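Baltasar Cáceres confirms he is engaged, and the wedding is set for June

March 2023

After the best part of a winter spent politely changing the subject, Baltasar Cáceres has finally put his many admirers out of their misery. The actor, who is 41, has confirmed that he is engaged to be married, and that the wedding will take place this June in Cuautle, the little hill town where he grew up and where, by all accounts, half the population still calls him by his childhood nickname.

He let the news slip during a long and rather lovely chat on the Skirkeo podcast, where he had gone to talk about the final series of Cendus and ended up talking about almost everything else.

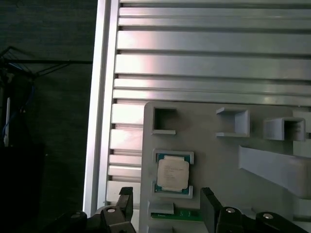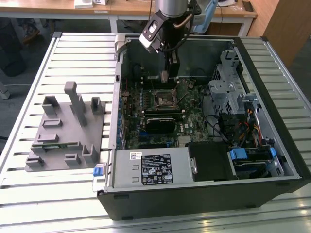
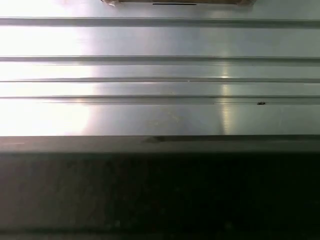 Cáceres told the podcast that he had been carrying the ring in a coat pocket for weeks before he found the nerve to ask, and that when the moment came he had left the coat in a taxi. "So I asked without it," he said. "I thought, if I wait for the coat to come back I will be an old man. And she said yes before I had finished the sentence, which was kind of her, as I had not worked out how the sentence ended."

The coat, you will be pleased to hear, did come back the next morning, ring and all, together with a half-eaten packet of mints.

As for who the lucky lady is, fans will have to be patient a while longer. Cáceres has never named his fiancée in public and was not about to start, though he was happy enough to share that they met at a friend's birthday supper, that they disagreed about a film for most of the evening, and that she has still not come round to his way of seeing it. She doesn't work in television and has no wish to. She has, he admitted, watched only two episodes of Cendus from start to finish, and she fell asleep before the end of a third.

"I found it very restful," he said of this. "Everybody else I meet wants to know who burned down the boathouse. She wants to know if I remembered to buy onions."

Those of us who have followed his career since the early days may remember that it wasn't always so easy to get him to say anything at all. When Cendus began he was known as one of the shyest men on the small screen, forever hiding behind his castmates on red carpets and giving one-word answers to perfectly friendly questions. He put this down to nerves more than anything grander. He had come to acting from a job in his uncle's bakery, and for the first couple of series he was quite sure somebody would notice the mistake and send him back to the ovens.

They never did, and 111 episodes later the show is coming to a close with Cáceres still at the heart of it as the troubled ferry captain, a part that was meant to last for a handful of scenes and then go overboard in a storm. The writers liked him, the viewers liked him even more, and the storm was given to another character (a tax inspector, if memory serves, who was not greatly missed).

The last episode has already been filmed, and Cáceres said there were a good many tears on the final day, most of them his. He was allowed to keep the captain's cap, which now hangs on the back of his kitchen door, and he tried to keep the ship's bell as well but was told very firmly that it belonged to the studio. He is hoping someone there reads this sort of thing and has a soft heart.

The wedding itself sounds as though it will be a good deal smaller than the send-off for the show. Only 30 guests have been invited, and Cáceres said that getting the list down to that number had been the hardest part of the whole business, and that several cousins are not speaking to him at present. His mother, who had been picturing something closer to a street festival, has been given charge of the food by way of making peace. She has taken the job very seriously. There have been tastings, there has been a falling-out over almonds, and there are now two cakes, as neither side of the family would give way on the matter of the icing.

There won't be a magazine deal either. An offer was made for the photographs, he said, and it was a generous one, but the couple talked it over on a walk and had said no by the time they got home. A family friend will take the pictures instead – the same friend who took Cáceres's very first head shots against a garage door, long before anyone had asked for them.

Music was touched on too. Pliltel, the folk group whose song plays over the opening titles of Cendus, are old friends of his and have been invited as guests, with strict instructions that they are to sit down, eat, and enjoy themselves like everybody else. Whether they will manage to get through a whole evening without somebody fetching a guitar from the car is another question, and Cáceres didn't sound very hopeful, or very worried, about it.

There was a more thoughtful stretch towards the end of the conversation, when he was asked whether he had ever expected to settle down. He was quiet for a moment and then spoke about the years when work had swallowed everything, when he would finish one job and be on a train to the next with the same unwashed shirts in the same bag. He had been in love before, he said, and with good people, and he had been very bad at being anywhere near them.

"You can't look after somebody over the phone from a car park," he said. "I tried it for years. I thought if I rang often enough it would count."

What changed, he believes, was a spell of illness the winter before last, nothing dangerous but long and dull, which kept him at home with his feet up and cost him a film role he had badly wanted. He sulked for the first week. By the third he was learning to make soup, and it was just after he was back on his feet that he went along to that birthday supper, chiefly for the sake of leaving the house.

He still hasn't seen the film he missed out on. He has been told it's excellent and has asked people to stop telling him.

Work will wait for a bit now. Apart from a short run of interviews to see Cendus off the air, he has kept the whole of the summer clear, and there is nothing in the diary after the wedding except a borrowed cottage and a large pile of books. There has been talk of a stage play, and he would like to try directing one day, though he said he would want to begin with something small that had no boats in it. He has had quite enough of boats, and let on that he was seasick through most of the first series and had to have a bucket kept just out of shot.

Well-wishers have been sending him their love ever since the episode came out, a fair few of them asking about the boathouse while they're at it. Cáceres has thanked them all warmly in a short message on his own page, in which he promised to share one photograph from the day, after the day, if his mother approves of it.

The final series of Cendus begins next month, and the full conversation can be heard now on the Skirkeo podcast.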